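Two-armed robots learn to clear fruit in Drorkbridge workshop

Robotics | Local business
2 min read

A small firm in Drorkbridge has started recording examples to teach a pair of robot arms how to handle fruit and put it on a plate.

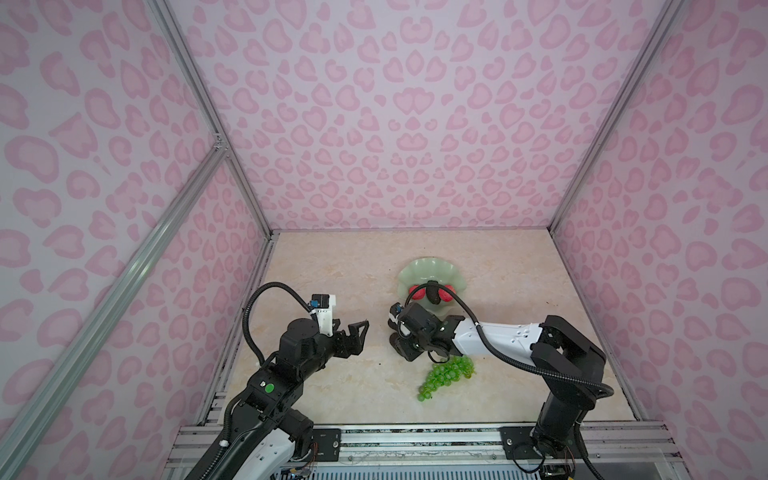
Fifty runs a day

Unovgate began the work in July at its unit behind the old bus depot. Staff steer both arms by hand controls while the cameras on the grippers record each movement. Every run is saved with the positions of the joints, and the learning system is later trained on the whole set.

The firm aims for 50 good runs a day. A run is thrown out if something is dropped or if the person steering stops halfway to think. On a slow day, staff say, as many as 70 attempts are needed to reach the target.

The fruit tasks are the second group to be recorded, after a set on folding cloths. Grapes are proving the harder job. The bunch bends when it is lifted, and new staff tend to grip it too near the tip.

Between runs the fruit and the plate are moved to new places. The wall panels are changed too, from plain to patterned, so that the system does not come to rely on one background. The pink leopard-style print has been in use for the past 2 weeks.

The recordings will go to Koyama, a kitchen equipment supplier, which is paying for the project. It wants to know whether one trained system can deal with soft and hard items without being set up again for each. A second partner, Jillov, will run the training.

Unovgate employs 4 people on the recordings and plans to take on more before winter. Shifts are kept short, as steering two arms at once is tiring.

A first test without anyone at the controls is planned for when the grape set is finished.

Comments (3)

depotlane: Walked past that unit for months and thought it was storage.

Marrow_Fan: What does a shift pay? My daughter would be good at this.

tk50: Would like to see it try a ripe peach.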